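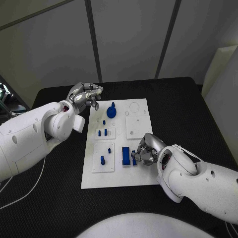
Blue plastic parts on a white assembly board.

Blue plastic

Blue plastic is any plastic that has been colored blue, and I've been keeping this entry on my little home encyclopedia for longer than I'd like to admit. It began as a footnote to my page on pigments and then it ate the page!

Most plastic starts out clear, milky or a bit yellow. The color goes in before molding, usually as small pellets called masterbatch, which are already packed with pigment and get mixed in with the plain ones. The two blues you'll run into most are phthalocyanine blue (strong, cheap, holds up well in sunlight) and ultramarine, which leans a touch toward purple and doesn't care for acids. Cobalt blue turns up too, mostly where the part has to take a lot of heat – it costs more, so you won't find it in a bucket.

Uses

Food plants love blue. Hardly anything we eat is that color, so a scrap of blue glove or a blue bandage stands out in a tray of dough. Water pipe is often blue as well, and so are tarps, barrels and a great many recycling bins, though the rules change from place to place and I wouldn't dig up a yard on the strength of a color.

Fading

Sunlight is the big enemy. The pigment often outlives the plastic around it, and what looks like fading can be the surface going chalky. I have 3 lids from the old Turniston kitchen line on my windowsill, and the one nearest the glass has gone the color of skim milk (the other two still look great). A wipe of mineral oil brings the shade back for a while.

Collecting

People do collect this stuff, me included. Turniston lids and Kovton beakers are the usual way in, and the Kovton catalog lists 24 blues out of 293 colors, several of which I can't tell apart even by a north window. Egilsson made a darker navy that scratches if you look at it wrong.

See also: Masterbatch; Pigment; Ultramarine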